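Home | Bench notes | Paper | Bindings | Contact
Print this page | E-mail this page

May 2023, bench notes, Sunday

Second go at the wheat paste for the Droduris ledger. The first batch went lumpy on me (my fault, I answered the phone) so I started over with 60 grams of flour and let it soak for 30 minutes before it went anywhere near the heat. Much nicer! Strained it twice, and it brushed out like thin custard.

I keep a plain modern book beside me when I'm thinking about spines, just to remind myself how a text block wants to sit. 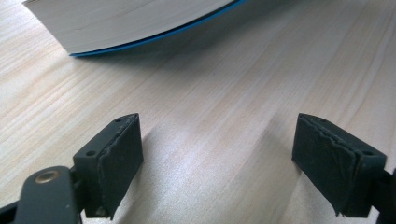 Thick book on the table, page edges showing. Note the curve along the bottom.

The ledger is dated 1785 on the first leaf and has 59 leaves left, one of them in two pieces. Orsolya Bodnár reckons the sewing was redone at some point and I'm coming round to her view — the thread in the last few sections is a different colour and much too thick for the holes.

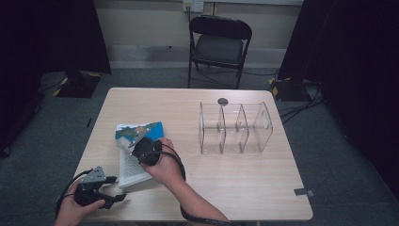

Too thick for the paper too, for that matter. It's sawn through the folds. I've guarded the worst of them with the lighter tissue from Gostar, which tears beautifully along a water line but curls like mad if you look at it sideways. Must ask Orsolya whether she sizes hers first.

Tried the Buenaventura linen thread on a dummy as well.
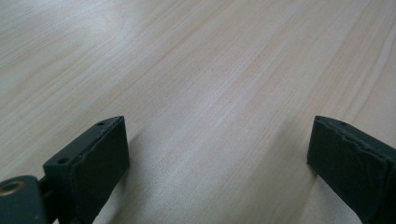 Waxed, it's lovely. Unwaxed, it frayed by the third section and I said some words. The dummy is under weights till tomorrow, and would whoever has the good bone folder please put it back in my drawer?

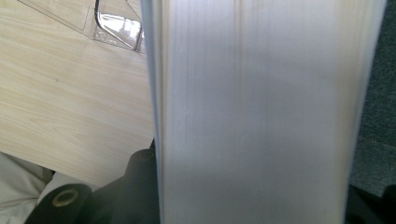
Swell is the next worry. All those guards add bulk at the fold, and if I don't watch it the spine will end up far fatter than the fore-edge. What I'm after is fine, close lines packed tight from one side to the other, like the streaks on that pale face, with no wedge opening up at the back. Might drop down a thread size. Stimgate boards still haven't come, so no covers this week.

Print this page | E-mail this page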